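Chapter 6
Who Gets a Seat? Young People and Local Councils

Start with Tevdale. Small town, one high school, a council that met every March to set the budget. Kids used the bus, the pool, the library. Kids had no vote on any of it. In the year this chapter looks at, 255 students signed a letter asking for two seats on the council's planning board. They got one. No vote attached, speaking rights only.

Was that a win? Keep the question open for now. We come back to it in the section on Livholm, where the seat came with a vote but hardly anyone ran.

Terms you need before going on:
Consultation - the council asks, then decides alone.
Co-decision - young members vote on the same footing as adults.
Youth seat - a reserved place, usually for ages 16 to 20.
Mandate - what the people who sent you expect you to say.

Mix up the first two and the rest of the chapter wont make sense. Most surveys, open evenings and suggestion boxes are consultation. So is a youth panel with no vote, even a very good one.

Money matters too. Tevdale gave its student member a yearly budget of $1000. Printing, bus fare, snacks for meetings. Livholm gave nothing, and the first delegate, Amândio Veloso, paid his own way to every session untill he quit. Read his resignation letter at the end of the chapter, then the council's reply. Note the dates.

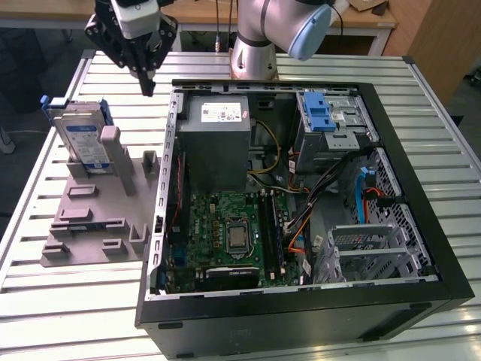

6.1 How Delegates Are Picked

Three common routes. Election by students, appointment by the council, or a draw from a list of names. Elections give the clearest mandate but favor kids who are already well known. Appointment is quick. Critics say it's too easy to pick someone who agrees with you. Draws are rare, and we only have the one case, from Bravico, so go easy on drawing lessons from it.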